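2021-11-22

Fruit weights, continued

Started at the scale after breakfast. Zero check was good, three times in a row. The 300 g brass weight read 300 on the first placement and 300 again after I turned it end for end. I have stopped using the 2000 g weight for the daily check. It tells me nothing about the range I work in, and it marks the platform.

The paper on the table is still the sheet from May. It has one soft spot where something leaked, far enough from the scale to leave alone. The blue tape is holding. I pressed down two ends that had started to lift and left the rest.

Mangoes today. Thirteen in the Gremton box, all bought at the same ripeness according to the label, which I do not believe. Each one gets a number in grease pencil near the stem, then the weight, then a squeeze grade from Kęstutis. He grades without seeing the numbers I write. His grades and mine agreed on the pears and disagreed badly on the avocados, so only his go in the table.

Method for long fruit: lay it on its side, let go, wait for the reading to settle, write it down. Standing a mango on end is a waste of time. Off-center placement was tested last week with the brass weight at the four corners of the platform, and the reading moved by one gram at worst. I no longer fuss over centering.

The red and orange one was the best looking of the box. Deep red on the lower half, going to orange-yellow on top.
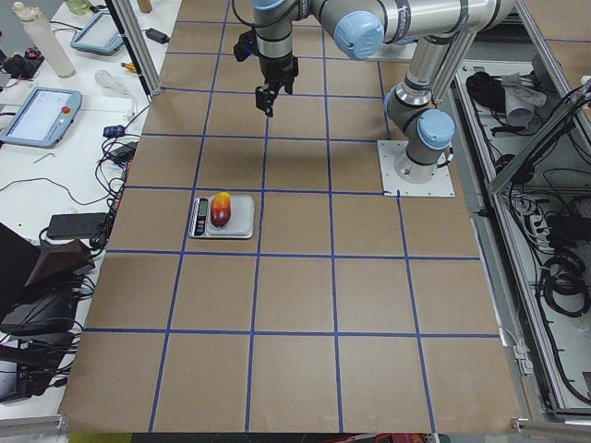

Afternoon

Second pass over the same fruit in reverse order. Number 3 came in two grams lighter than this morning. I weighed it again and got the same. The others held within a gram. Number 3 has a split near the stem, so I noted it and kept both values.

Wenceslao Cortés called from Figueroa about the storage sheet. He wants weights in the first column and grades in the last. I had them the other way. Changed it, reprinted, threw out the old ones.

The display on the scale is getting hard to read from my chair. Fresh batteries from the Cidell drawer made no difference that I could see. If it is no better tomorrow I will move the chair closer and put up with it.

Still to do: wipe the platform with a damp cloth, sharpen the grease pencil, ask Kęstutis to grade the last four. He left before I had them numbered. Fruit is back in the box, lid off, on the lower shelf.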